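Hondov leader-follower teaching kit: short review
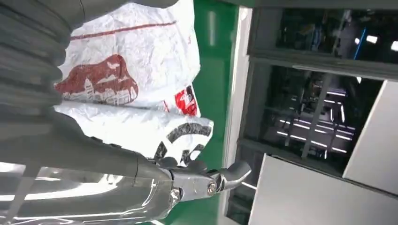
Bag handling by remote control, wrist camera view.

We taught 51 bag pick-ups with the Hondov kit at our Dokthorpe workshop in June. The operator moves a small leader arm and the large arm copies it. Lag was low enough to ignore.

Thin plastic is a hard test. The leader gives no sense of grip force, so the operator works by eye, and creased film hides the fingertips – 4 recordings were thrown out for that reason.

Playback and trimming are good. The manual is poor on joint limits.

Price as tested: £563. Worth it for soft goods, if you can live without force feedback.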